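Search this site Search Go

Evening Course in Local History: Notes for Session 5
Reading Old Trade Directories

Good evening again, and thank you to everyone who brought in their family papers last time. I went home with my head quite full, and I am sorry we ran over. I promised to put the main points about trade directories on paper, so here they are, with one or two things I forgot to say.

A trade directory was a book you paid to own and, very often, paid to be in. Please keep that second part in mind whenever you open one. The Bukville directory we have been using lists 749 businesses, and it is tempting to treat that as a full count of who was working in the town. Washerwomen, child minders, people who mended shoes in a back kitchen – hardly any of them appear, though we know from the rate books that they were there. Adanech Gebremichael found three dressmakers in one short street, and only one had an entry.

Then there is the matter of dates. The year on the cover is the year of sale. The canvasser had usually walked his streets the summer before, often in August, and the printer took his time as well. If your great-grandfather is listed at a shop he had already left, the book may simply be running behind him.
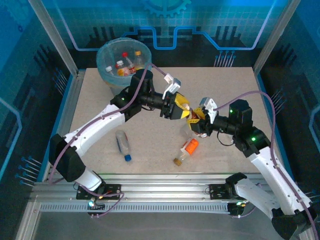
Bukville, November 24, 2024

Trades change their names, too, and this is where most of us come unstuck. A "mechanic" in the older volumes might be almost anyone who worked with his hands, and a "manufacturer" could be a man and his nephew in a shed. Look at what stands next to the entry, and at the advertisements at the back, which are often far more chatty than the list itself. The Cabral family appear as "smiths" for years and then, quite suddenly, as "engineers", at the same address and as far as I can tell with the same forge. I do love them for it!

For next time, please read pages 133 onwards in the photocopied pack, and choose one street. Write down each household in the directory, then the same street in the census, and put a pencil mark wherever the two disagree. Don't try to settle the differences yet. Bustos's essay on the Vadetti bakery is a good model if you feel stuck (Bautista Bustos, "Bread and Ledgers", in your pack), although he is rather hard on the canvassers.

Pencils only in the reading room, please, and bags in the lockers.

Shares 3 Comments 5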